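Equipment update, hand-held gripper kits
To: Domenica Wieser
From: Sosina Tekleab
2020-06-15

Hi Domenica,

You asked for something short on where the equipment money is going before you sign off on the second half, so I'll try to keep it to a page (no promises!).

The big news is that we've settled on hand-held grippers for the collecting work at Hedcombe and put the second arm on hold. I know the arm was the exciting line in the April plan, and I was the one who pushed for it. But once I sat down with the Kettunen quote and added the stand, the safety fencing and the electrician, it ate nearly everything we had left, and we'd still have been waiting on a delivery slot. The hand-helds are cheap enough that I can buy several and have people using them the same week they show up.

So far I've spent $959 on the first batch from Plorunel, shipping included. Spare finger pads came to another $216, from the same order form but billed separately, so you'll see two invoices. Please don't let accounts merge them - the pads come out of consumables and I'd like to keep it that way, or we'll never know what a year of pads costs us. 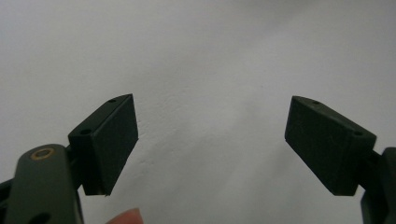
On pads, I went back and forth for longer than I'd like to admit. Cultelitz makes a softer one that everybody on the team liked when we had the samples in, me included, but they only sell in boxes of 400 and I can't see us getting through that many before we change the design again. I've asked whether they'd split a box with another customer. Their sales person was very nice about it and has not written back. If it's a no, we stay with the Plorunel pads, and I'm fine with that.

We've logged 139 collecting sessions since April, which is a bit behind where I said we'd be. Most of the gap is scheduling. Two of our part-timers can only do mornings, and we had one week when the good room was booked for training, so everything slid. I've moved the shelf and drawer tasks to the afternoon crew and I expect July to look better, though I'd rather show you that than promise it.

Things I'd like to buy next, in the order I'd buy them: one more complete gripper, so that a repair doesn't leave a person standing around; a proper set of small drivers and spare fasteners (we're sharing one set and it wanders off constantly); and padded cases, which sound like a luxury until you watch someone carry a kit across the parking lot in a tote bag. I'll send real quotes for all of it, and I'm happy to drop the cases if the total makes you wince.

The arm can wait for the fall budget. Kettunen told me they'd requote whenever we like, so we don't lose our place by sitting it out for now. What I do need from you is a yes or no on moving the unspent fencing money into equipment. I can't place the next Plorunel order until that's done, and they close their books for the month on the last Friday.

Call me if it's easier to talk it through, I'm at my desk most afternoons.

Sosina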